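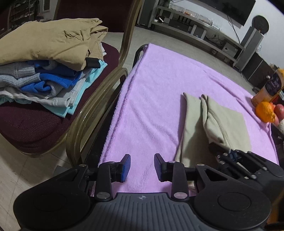 Davau today released a code of practice for the use of hand-held grippers in private homes, setting out what operators, households and contracting firms may expect of one another when everyday chores are recorded for robot training. The code applies from May to all work done under the Kollico program, including folding, sorting, table clearing and bed making. Much of that work is carried out on ordinary furniture with ordinary clothing, such as beige pants folded on a lilac fleece blanket with a stack of garments on the chair alongside, and the code has been written for rooms of that kind. Laboratory benches are covered by a separate document.

The code contains 108 clauses arranged in six parts. It replaces the interim guidance that Davau and its partner Indel have used until now, which dealt mainly with equipment and said little about the home itself.

"People are letting us into their living rooms and bedrooms, and the rules should start from that fact," said Sverre Dalen, Director of Standards at Davau. "An operator should know before picking up a gripper which rooms are open to them, which belongings may be handled and who to call if something is damaged. So should the householder."

**Main requirements**

- Written consent must be obtained from every adult living at the address. Consent may be withdrawn at any time, and recordings made on that day must then be deleted.
- Finger pads must be inspected before each session and cleaned before they touch clothing or bedding. Worn or lifting pads must be replaced.
- Where two grippers are used together, both must be checked for loose screws and pins, and fingers must be kept clear of the linkages while they are closing.
- Food and food surfaces may not be touched with pads that have been used on laundry.
- Documents, medicines and screens showing personal information must be put away or turned off before recording begins.
- No operator may work longer than four hours in a day, and breaks must be paid.

The draft was opened for public comment and drew 496 submissions from operators, householders, tenants' groups and equipment suppliers. The clause on working hours was tightened as a result. A proposal to require a second adult in the home at all times was not adopted, although a householder may still ask for one.

Ratree Bunnag, who leads operator training at Indel, said the section on household goods would change daily practice the most. "Our operators have always been careful, but they were working from habit. Now a knit garment, a bottle and a piece of fruit each have their own handling note, and new staff will be assessed on them."

Paewai, the contracting firm responsible for home visits, will carry out compliance checks. Its managing director, Keegan Paewai, said householders would be told the results of any check made at their address.

Copies of the code are available from Davau on request, in print and large print. An information session for operators and householders will be held on Saturday.

**Media contact:** Murray Tuhiwai, Communications, Davau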